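Can It Put Away the Dishes Yet?

My sister asked me over soup whether she should hold off on replacing her dishwasher until the robots get here. She was only half kidding. I gave her a long answer (I'm told it was very long) and the soup got cold, so I promised I'd write it down properly and she could read it or skip it as she liked. A lot of my reading and watching lately has been of simulated kitchens, places with navy cabinets and a sink and a robot let loose among them.

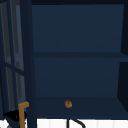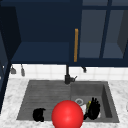

Dalport, February

So, chores. I should start by saying that I'm a hopeful person about all this. I grew up in a house with five people and one sink, and I've spent more of my life with my sleeves pushed up than I care to add up. If a machine wants to take that over I will clear a space for it and make it feel welcome. I've been following the subject for years now, as an amateur, with a notebook, and my feelings go up and down depending on what I saw last.

The trouble is that a chore is such a slippery thing to pin down. When I say "clean up the kitchen" I mean something like 15 little jobs, half of which I couldn't name if you asked me. Open the cabinet. Find whatever got left in there. Decide if it's still good. Move the thing that's in the way of the other thing. Rinse, turn, set down, wipe, go back because you forgot the lid. I do it all while listening to the radio and thinking about my taxes.

Take a cabinet up over the sink, like the one with the little brown roll sitting on its floor, close to the front edge. For me that's nothing. I reach up, I take it, I eat it if it's mine. For a robot it's a reach over a faucet, past an open door with glass in it, up to something small and round, and it has to squeeze hard enough to hold on and softly enough that there's still a roll at the end of it. Glass is its own headache, I've read, since cameras aren't always sure what to make of something they can see through and see reflections in at the same time. And dark cabinets! I have dark cabinets myself and I lose things in them with two perfectly good eyes.

And then the sink. I could go on about sinks all evening. The picture with the two black hands over the sink and the big red ball in front is the one I kept going back to, because the hands really are hand-like, with slender fingers on the one over the basin, and I find I root for them. A sink is a hole with hard sides. Everything you put in it goes down to a place where it's harder to grab, and whatever you're holding gets between you and what you're trying to see. With the narrow yellow-green thing tucked in beside that right hand, I had to lean in close to the screen, and I still couldn't tell you what it was. I'd be a poor supervisor.

I wrote to Jasper Meijer about all of this. Jasper and I worked together years ago at Van den Broek, back when it was still mostly a packing floor, and he stayed in that line and now looks after the machinery at their Firetport site. He's a patient man and he answers my letters in full. I asked him flat out whether the machines can do the shop-floor equivalent of my kitchen yet, and he wrote back:

"The ones we have can do one thing all day and I love them for it. Same box, same belt, same height. The day somebody changes the tape supplier I get a phone call."

He told me they had tried a newer two-armed machine on what they call the returns table, where anything at all might come out of the carton. They gave it a morning with 193 items, and it got 32 of them onto the right shelf with no help. I thought that sounded dismal and said so. Jasper was much more cheerful about it than I was! He said that a few years back they wouldn't have bothered to set up the table. He also said it was very good with shoes, and terrible with anything in a soft bag, and that it would pause over a bag for so long that people walking by started offering it advice.

That matches what I've come to believe about the house, too. The soft stuff and the odd stuff are the wall. A plate is a plate. A stack of plates in a known spot, going to another known spot, I think we'll see that done decently in ordinary homes before too long, slowly and with some chipped rims. But a dish towel that's half under a colander, with a peeler wrapped up in it? I wouldn't put money on it.

The practice kitchens on a computer are a big part of why I'm still hopeful, though. You can drop a simulated roll as many times as you please and there are no crumbs. You can try the same cabinet with the door open wide, or open a little, or shut, and run it all night long while everyone's asleep. I was a bit snooty about this at first, I'll admit. It seemed like learning to swim on the rug. What changed my mind was my nephew learning to back up a trailer in a video game, and then backing up my real trailer, at the real boat ramp, better than I do it. Some of it carries over. The part that doesn't is usually the water and the grease and the way a wet glass wants to leave your hand, and those, I'm sorry to say, are most of what a sink is about.

A company called Clundum has started sending me its newsletter, I think because I signed up for something at a home show and didn't read the card. They want to put a helper in kitchens. To their credit the newsletter is pretty modest. It talks about carrying, and opening and closing doors, and clearing a table into a bin for a person to sort out afterward. I actually liked that last one very much. I'd be glad of a thing that only did that. My mother would have been glad of it, too, in her last years in the house, when it was the reaching up that gave her trouble and the washing she didn't mind at all. She liked the warm water on her hands. I think about that when people talk as though every chore were a misery to be got rid of -- she'd have handed over the top shelf in a heartbeat and fought you for the dishpan.

So if you're asking me what I'd want first, it's the high cabinets. Getting things down, putting things up, shutting the door gently after. Then the floor under the table. Then the trash on a cold night, though Jasper says stairs are a whole other letter and I should wait for it.

As for my sister: buy the dishwasher. Get the one with the good top rack. It'll be old by the time anything comes along that can load it the way you like, and you and I both know you'd only go behind it and move the bowls. I'll come over and help carry out the old one, if you'll do the soup again.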